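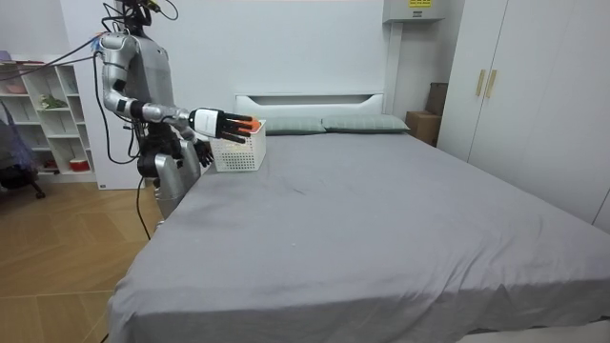

朝起きてシーツを直すたびに、足もとからぬいぐるみが出てきて、置き場所に困っていた。Hemedardの店頭には、お客様からこのような声が繰り返し寄せられていました。

報道関係各位
Barano株式会社

ベッドまわりの小物をまとめる収納かご「Inga」を5月に発売
ボックスシーツ「Grarka」とあわせ、寝室の片づけを見直す売り場をHemedard全店に設置

寝具・収納用品の企画販売を行うBarano株式会社は、ベッドの上や周辺に置かれるぬいぐるみ、クッションカバー、パジャマなどをまとめて入れられる収納かご「Inga（インガ）」を、5月より直営店Hemedard（ヘメダード）およびHemedardオンラインストアで発売します。あわせて、無地のボックスシーツ「Grarka（グラルカ）」にグレーを追加し、両商品を並べて紹介する売り場を全店に設けます。

■開発の背景

当社が店舗のご利用者を対象に行った寝室の使い方に関するアンケートでは、回答した947人のうち409人が「寝る場所に、寝具以外のものを日常的に置いている」と答えました。置いているものとして多かったのは、ぬいぐるみ、読みかけの本、翌日に着る服です。

自由記述欄には、ベッドの上のぬいぐるみをどかしてからでないとシーツを替えられない、どかした先が床になってしまう、といった記述が目立ちました。また、ふた付きの箱を使っていたが、開け閉めが面倒で使わなくなったという回答もありました。

当社ではこれらの回答をもとに、ベッドメイクの間だけベッドの上に置き、終わったら棚や床に移せる浅めのかごを企画しました。

■「Inga」について

Ingaは、側面に小さな穴を並べた白いプラスチック製の長方形のかごです。ふたはありません。短い側の側面に手を掛ける穴を設けており、中身を入れたまま持ち運べます。縁は平らに仕上げ、シーツや毛布に触れたときに糸を引っかけにくい形状としました。

側面の穴は中の通気のためのもので、洗って乾かした布製品を入れておく用途を想定しています。かご本体は水洗いができます。汚れた場合は中性洗剤を薄めた水で洗い、よくすすいだあと、日陰で乾かしてください。

サイズは2種類です。小さいほうは棚の段に収まる高さとし、大きいほうは枕カバーの替えやひざ掛けも入る容量としました。色は両サイズとも白のみの展開です。 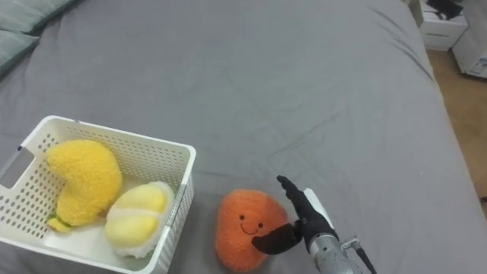 ボックスシーツの上に置いたかごとぬいぐるみ。オレンジ色のぬいぐるみはかごの外に

■「Grarka」グレーの追加について

Grarkaは、マットレスの側面まで包むボックスシーツのシリーズです。これまでの白とベージュに、店頭で要望の多かったグレーを加えます。柄や縁取りのない無地で、色の異なる枕カバーとも合わせやすい落ち着いた色合いです。

生地にはアイロンを前提としない織りを採用しました。洗濯後は四隅を軽く引いて形を整え、広げて干してください。装着後に残る浅いしわは、使用するうちに目立たなくなります。乾燥機をご使用の場合は低温の設定をおすすめします。

■売り場での提案

Hemedard各店の寝具売り場では、ベッドの展示台を使い、シーツを替えるときの手順に沿って両商品を紹介します。手順は次のとおりです。

1．かごをベッドの端に置き、上にあるぬいぐるみや小物を入れる
2．かごを棚または床に移し、枕を外す
3．シーツを替え、四隅を合わせる
4．枕を戻し、最後にかごの中身を戻す

お子様と一緒に片づけをされるご家庭では、1と4をお子様の担当にすると取り組みやすくなります。大きさや形の違うぬいぐるみを入れる場合は、背の高いものや曲がった形のものを内側の壁に立てかけ、丸みのあるものを空いた側に入れると安定します。毛足の長いものは、押し込まずに上のほうに置いてください。

戻す数を決めておくのも一つの方法です。ベッドに戻さないものは、かごに入れたまま棚に置けば、次に替えるときまでそのまま保管できます。 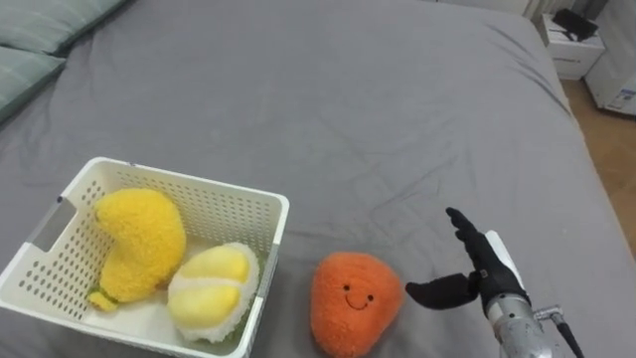 黄色いぬいぐるみと、ドリアン形のぬいぐるみを収めた様子

■商品概要

商品名：Inga（インガ）収納かご
色：白
サイズ展開：2種類
価格：小 1,273円（税込）。大の価格は発売時に店頭およびオンラインストアでお知らせします
材質：プラスチック
取扱い：Hemedard全店、Hemedardオンラインストア

商品名：Grarka（グラルカ）ボックスシーツ
色：白、ベージュ、グレー（新色）
サイズ展開：シングル、セミダブル、ダブル、クイーン
取扱い：Hemedard全店、Hemedardオンラインストア

※ぬいぐるみ、枕、枕カバーは商品に含まれません。
※店舗により入荷の時期が異なる場合があります。
※かごの上に座ったり、重いものを載せたりしないでください。
※暖房器具の近くや直射日光の当たる場所では使用しないでください。

■貸し出しについて

媒体掲載用の商品の貸し出しを、発売に先立ち受け付けます。ご希望の方は、媒体名、掲載予定の時期、必要な商品名とサイズを添えて、下記の窓口までご連絡ください。返却時の送料は当社が負担します。

■会社概要

Barano株式会社は、寝具、収納用品、室内用の布製品の企画および販売を行っています。直営店Hemedardでは、寝具の展示のほか、シーツのサイズ選びや洗濯方法に関する相談を受け付けています。

■本件に関するお問い合わせ

Barano株式会社 広報窓口
受付時間：平日の午前10時から午後5時まで
お客様からの商品に関するお問い合わせは、Hemedard各店の寝具売り場で承ります。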